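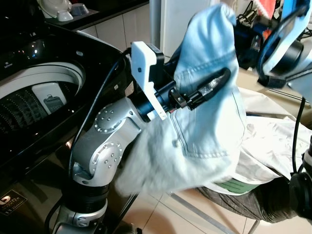
Washing jeans: how often, and how cold?

votberg_dan
Settle something for my household. I wash jeans every 2 wears, on 30, inside out. My brother says I'm destroying denim as a concept.

FTran
Your brother is right. I go 16 wears. They smell like pants.

ernofekete
They smell like pants to you, Fitzgerald.

Ambrose
Top loader here. Three pairs max or the thing walks across the floor. Zip them up first, unless you enjoy shredded T-shirts. And clean the lint filter, Dan, I know you don't.

votberg_dan
There's a filter?

Ambrose
Inside the drum, on the wall. Good luck in there.

FTran
Freezer. Overnight in a bag. No fading.

ernofekete
Disagree. Now you have cold dirty jeans next to the peas. Pale blue ones have nothing left to lose anyway, just wash them.

votberg_dan
Found the filter. Going with every 3 wears and telling my brother it was unanimous.

FTran
It was not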